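Galleries > Around the House > Small Room Sort-Out

Home | Galleries | Notes | Contact

Thursday was supposed to be my day for the Ekisska paperwork, and instead I got completely sucked into the small room (no regrets!). It has been collecting clothes since November, mostly black ones, so every pile looks like one enormous shirt until you start pulling at it. Feven Yilma came by on her lunch break and told me to do the clothes first and leave the bed for later, and she was right, as usual.

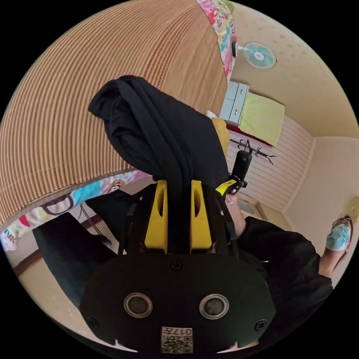

I love the woven mat in there, by the way. It came from Gebremichael and I paid 800 for it, fabric edging and all, and I'd buy it again tomorrow. It's so much nicer to fold on than a bare floor, and if you drop a sleeve you just scoop it up and start over. My folding is still terrible – Kidus Wako does that neat shop thing with the arms tucked behind, and mine come out more like dumplings.

Then over to the bed side. I keep saying I'll move the bed to another wall, but it's a small room and I've measured it twice, so I think it stays put. Next up are the shelf and the fan, which both need a good dusting.

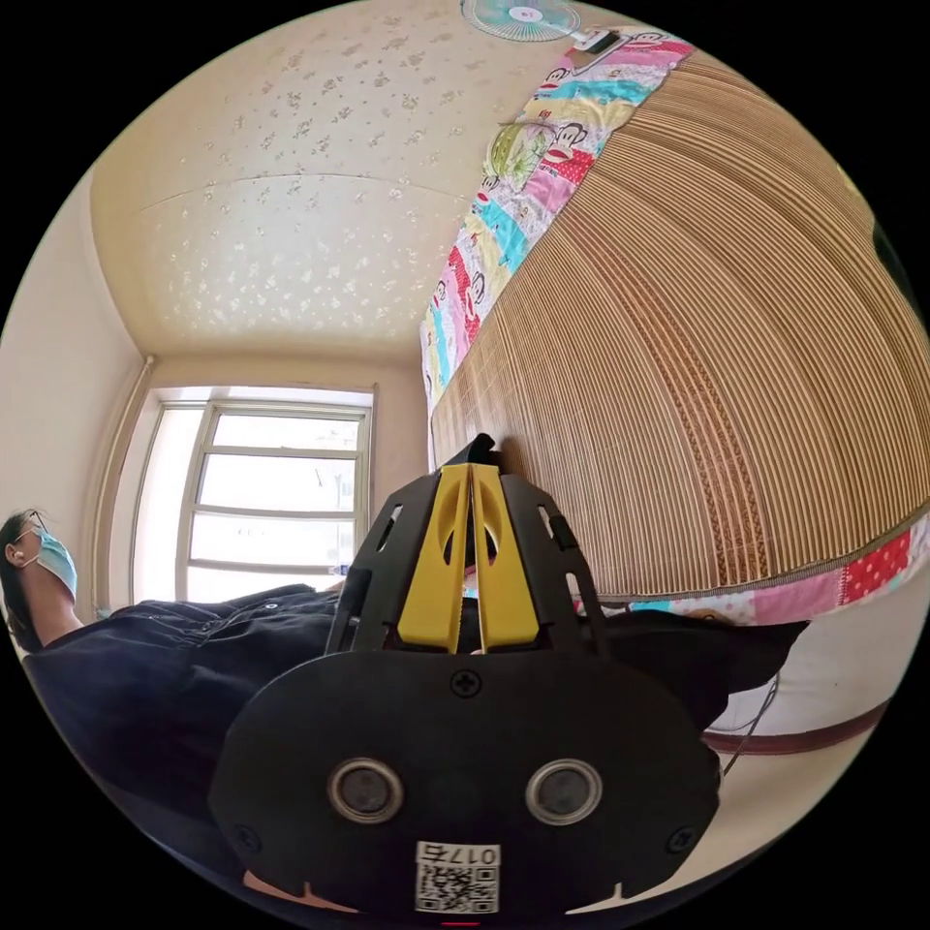 The bed side of the small room, April 8, 2010.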